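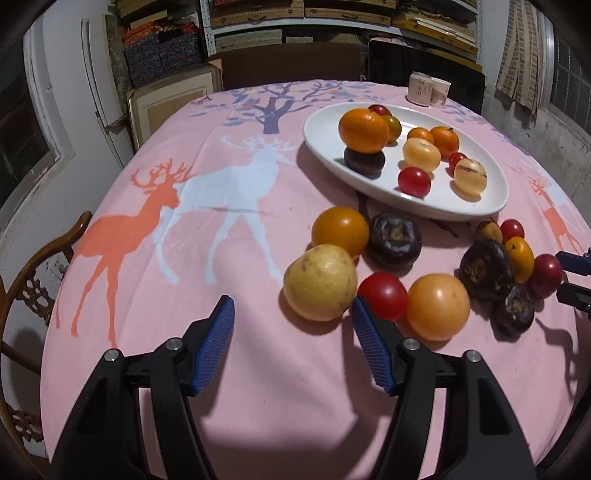 Friday, late, should be in bed

Well, the choir is booked! I nearly typed that in capitals. After all that dithering, Rianne rang at lunchtime to say Limell will have us for the winter concert after all, and I was so pleased I went and ate the last of the ginger cake standing up at the worktop with my coat still on.

It's the little hall behind the church, the one with the dreadful echo if you stand too near the back wall, but I love it. We've got 13 songs to learn and I know perhaps four of them properly. The Plarkusska one (I'm still not sure whether that's the name of the song or the village it comes from) has a run of notes in the second verse that makes me sound like a cat being stepped on. Lotte does it without even breathing, as far as I can tell. She sat next to me tonight and I just sort of mouthed along and let her get on with it.

Rehearsal was a bit of a muddle. Joris had copied the wrong pages, so the altos had the end of one carol and the beginning of another, and we sang it straight through twice before he stopped us and asked what on earth it was. I thought it sounded rather nice! Then Lieven wanted to talk about what we're wearing, and that took up the whole of the tea break. Dark blue, it seems, and no scarves. I bought a scarf specially. I might wear it on the bus.

Sanne gave me a lift home by way of Pemwood because the main road's still up, and we got stuck behind a tractor and practised our harmonies with the windows shut. She thinks I should have a go at the solo in the slow one. I said no, then I said I'd think about it, and now I've been humming it for two hours, so I suppose I am thinking about it. It's only 23 bars. I was all right at that sort of thing at school, before I got shy.

Mum rang while I was running the bath. She wants two tickets, and one for Saha from next door, who has never been to hear us and has asked if there's a raffle. I said there's always a raffle. Must remember to find something for it that isn't bath salts again.

Other bits: still haven't posted the parcel. The boiler is making its noise, but only in the mornings. I need new black shoes before December, flat ones, as we're standing the whole way through and my feet were killing me last year.

Going to try that second verse once more, very quietly, and then lights off.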